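# The snack box people want my forty minutes back

I have now been told by three separate people that I should get a snack subscription. Every month a box turns up, you don't know what's in it, and you eat your way around the world from your own kitchen. 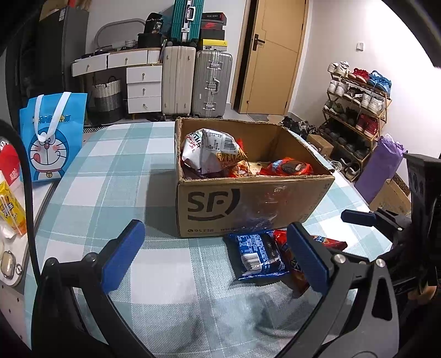 My problem starts with the word "curated." Laiba Virk, who I work with and who is a far more cheerful person than I am, signed up with an outfit called Lenudau last October and has been talking about it ever since. She says a real human picks everything. Maybe so! But I've read their page twice and it says the boxes are "curated by our global taste team," which could mean one guy in a warehouse with a forklift license and whatever came in on the pallet that week.

I'm not against odd chips. I grew up near Brurkside, where the gas station had one shelf of imported stuff that the owner ordered for himself and then sold to us at a loss, and I tried all of it. Some of it was wonderful. There was a sour plum candy I still think about. The point is that I picked it up, looked at it, put it down again, and then bought it with my own dollar. If it was terrible I had only me to blame.

With a subscription somebody else has done the picking, and you pay extra for that. I sat down one evening and tried to work out how much extra. Lenudau doesn't list weights on the sign-up page, so I asked Laiba to read me the backs of her packets over the phone, and she very kindly did, for longer than either of us had planned. Everything in her October box came to 211 grams. I've bought single bags of pretzels heavier than that. A fair bit of it was seasoned air, and one item was a lollipop.

She pointed out that I was leaving out the little booklet. Okay, the booklet. It has a map, a paragraph about "snack culture," and a recipe that doesn't use any of the snacks. I read the paragraph. It said that people in many countries enjoy eating snacks with friends and family.

Then there are the reviews. Lostix, which is the other company that keeps chasing me around the internet, claims 800 five-star ratings. I read the first 100 of them, which took most of a Wednesday night, and I'd like that Wednesday night back too. A huge number say "arrived on time." Plenty say "great gift." What I was looking for was somebody saying "I ate the thing with the shrimp flavor and here is what it tasted like," and I found 8. Two of those were complaints. If you're selling food and most of your happy customers are talking about the mail, I start to wonder.

The gift thing might be the whole business, by the way. My cousin's husband Corey Kereama got one from his office and I asked him how it was. "Fun," he said. What was in it? He thought there might have been a cookie. I don't think he was being rude, I think he opened it, felt the fun, and was finished.

Now the other side, in fairness. Mylene Sebastian emailed me after I grumbled about this in a previous post, and she made a good argument. She lives well outside Whitcombe, the nearest store with an international aisle is over an hour's drive, and that aisle is mostly taco shells. For her the box is the only way she's getting seaweed anything. I can't argue with the drive. I did write back and ask whether she'd priced just ordering the things she liked straight from an importer, by the case, and she hasn't answered, so either she's thinking it over or she's sick of me.

I also don't love how hard it is to quit. I haven't joined so I can't speak from experience, but the Lostix terms mention "skipping," "pausing," "snoozing" and "taking a break," and you have to scroll a long way before you reach "cancel." A company that's sure you'll want another box doesn't need four words for not sending you one.

So for now I'm sticking with my own system. I go to the small grocery behind the tire place, I buy two things I can't identify, and I ask the woman at the register whether she'd eat them. She's talked me out of a purchase more than once, and I trust her a lot more than a global taste team. Last week she steered me off some fish crackers and onto a bag of spicy peas, and the peas were too salty, but I finished them.

If anyone has kept one of these subscriptions past the first year, write and tell me what you've eaten. Leave out the delivery times.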